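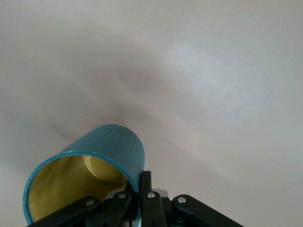

Hallo zusammen, ich räume gerade meine Küchenschränke aus und verzweifle an meinen bunten Bechern. Gekauft habe ich sie vor Jahren als Set von Lonham, für Garten und Camping, und eigentlich mag ich sie total gern (die Farben!!). Der hier ist außen türkisblau und innen so ein blasses Gelb, das zum Rand hin fast ins Olive geht. Jetzt frage ich mich: War der innen schon immer so oder ist das Tee? Ich trinke daraus im Büro und zu Hause ständig Schwarztee, und die Becher kommen danach in die Spülmaschine. Spülmittel und Schwamm habe ich durch, da tut sich nichts. Hat jemand einen Tipp, bevor ich sie wegschmeiße?

teetante51
01.09.2019

wollmaus_nord
Huhu! Bei Teerändern schwöre ich auf Natron. Einen gehäuften Teelöffel rein, mit 200 ml warmem Wasser auffüllen und über Nacht stehen lassen, morgens mit einem weichen Tuch auswischen. Bitte keinen Scheuerschwamm nehmen, der macht in Kunststoff lauter feine Kratzer und dann setzt sich der Tee erst recht fest. Ob es überhaupt Tee ist, merkst du am Tuch: Wird es bräunlich, ist es Belag. Bleibt es sauber und das Gelb sieht ganz gleichmäßig aus, würde ich eher auf die Originalfarbe tippen. Hast du noch einen aus dem Set, der immer nur hinten im Schrank stand? Dann halt die zwei mal nebeneinander, damit wäre die Frage ja schon geklärt :-)

Kellerkind7
weg damit, neue kosten doch nix

gartenzwergin
Also wegwerfen würde ich sie nicht gleich! Ich hatte mal Becher von Govico, die waren außen blau und innen gelb, und zwar ab Werk. Gebissreiniger geht übrigens auch super, eine Tablette pro Becher, danach gründlich ausspülen. Und lieber von Hand spülen, meine sind in der Maschine mit der Zeit ganz stumpf geworden.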